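Nouhaila El Fassi
1/20/26

1/ A thread on whether an arm can do bench chores yet. My test chore is setting knobs on a panel to the values on a job sheet. Dull work, done many times a shift, and a fair stand-in for stove and washer dials at home.

2/ All of this is in simulation. Each trial: reach the panel, grip one knob, turn it to the target angle, let go. A trial fails if any neighboring knob moves.

3/ 153 trials, 113 passed. Most failures were contact with a neighbor on the way out. The turn itself is rarely the problem.

4/ Said Kabbaj asked about reading the pointers. A short white line on a black cap reads well from straight above. At a slant, the near caps hide part of the scale behind them. We now take two views before moving.

5/ Wide fingers are bad at closely spaced knobs. Leemans, our in-house planner, picks the approach angle with the most clearance. It added 7 seconds per knob. A person is still much faster.

6/ Sixteen knobs, four by four, fingers open on either side of the panel.

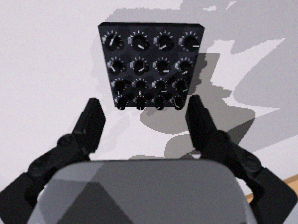
7/ Can a robot take over this chore on a real shop floor today? Only where the panel is fixed in place, the lighting is steady and a slow cycle is acceptable. For mixed panels, keep a person on it.

8/ Next is the same test with worn knobs that slip on the shaft. Nabila Tuhumury is writing the friction model. Results in May.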